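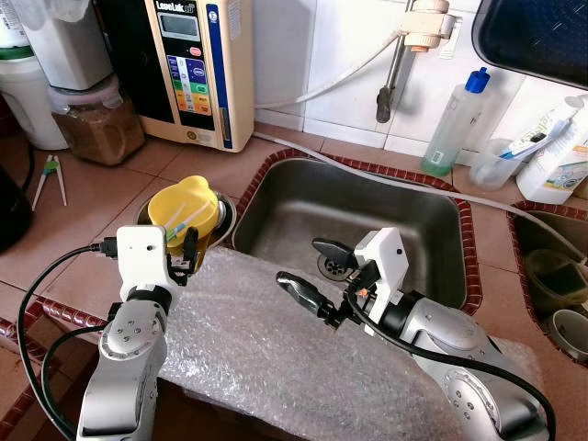
The Clostatska Shared Workshop has, for the past two years, permitted its members to build and run two-armed robots outside the workshop itself, in the kitchens and washrooms where such machines are meant to be of use. The board is now asked to decide whether that permission should continue. This essay argues that it should, and that the rules around it should be made simpler.

The case against is well known. A home has no marked floor, no emergency cabinet, and no bench at a fixed height. Members have pointed to the Barasa build, which ran well for 229 hours on a workshop table and then could not be set up at all beside an ordinary sink until its mounting was cut down and drilled again. They conclude that the table is the proper place for unfinished work. We draw the opposite lesson. The mounting was wrong from the first day, and the table hid the fault.

A counter around a sink is a demanding place. It has a raised edge, a hose that must be left where it is, bottles standing close together, and a wall at the back that limits how far an elbow may swing. A cup with a toothbrush standing in it is harder to hold level than an empty cup, and much harder than the foam blocks our members still use for most of their tests. In the Prendeo trials, 1006 grasps were logged, and 111 of them failed. Most of the failures were with light plastic cups, which bend when the fingers close. The blocks had given no sign of this.

There is also the matter of cost. Members who build at home pay for their own wear and their own mistakes, and they tend to choose plain answers. Cables are routed along the outside of the arm, where they can be reached. A sheet of bubble wrap over the counter edge protects the tile and the gripper alike, and it can be replaced in a minute. The padded fixture that the workshop ordered from Udetti in March does the same job and takes up half a shelf.

Water remains the serious objection, and the present rules deal with it poorly. They require a signed form for every session but say nothing of where the power supply should sit or how a connector on a gripper housing should be covered. The board should drop the form. In its place should come a short written standard: power supplies kept off the counter, connectors sealed before any work with running water, and a stop switch within reach of a person who is present throughout.

Some members would still prefer that home builds wait until the standard has been tested – a fair request, if the testing is done at a real sink. The workshop's own washroom is free in the evenings, and the first session could be held there before the next board meeting.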